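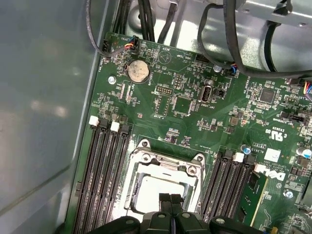
Unit 6: Heat Transfer Through a Bolted Joint

Instructor: Thoa Khương
Lab sections: Thư Nông

6.1 Contact resistance

Two metal surfaces pressed together touch only at their high spots. The remaining area is a thin gap filled with air or with whatever has been put there on purpose. Heat crossing the joint takes both paths, and the temperature drops sharply at the interface. We write

delta T = q R / A

where q is the heat flow in watts, A is the nominal contact area, and R is the contact resistance in square meter kelvins per watt. R depends on surface finish, hardness of the softer metal, clamping pressure, and the gap material. It is measured, or read from a table for a similar joint. Table values for bare joints scatter widely, so quote the source and the pressure.

6.2 Gap materials

Grease fills the valleys and displaces air. It should be thin. Its conductivity is well below that of aluminum, and a thick layer adds resistance of its own. Pads are easier to handle and tolerate uneven gaps, at the cost of a higher R. Neither one makes up for a warped surface.

6.3 Worked problem

A heater block delivers 70 W through a joint of area 0.0014 square meters. The contact resistance is 0.0001 square meter kelvins per watt. Find the temperature drop at the joint.

delta T = (70)(0.0001) / 0.0014 = 5 K

Repeat with R doubled. The drop becomes 10 K. The block runs hotter by the full difference if the cold side is held fixed. Students often add the 5 K to the sink side; check the direction of heat flow first.

6.4 Before lab

Read the Lesness chapter on surface roughness, skipping the derivation of the plastic contact model. Bring the torque chart from Unit 5. Reports are due in November with the Unit 7 problem set. Give temperatures to one decimal place and state the clamping torque for each run.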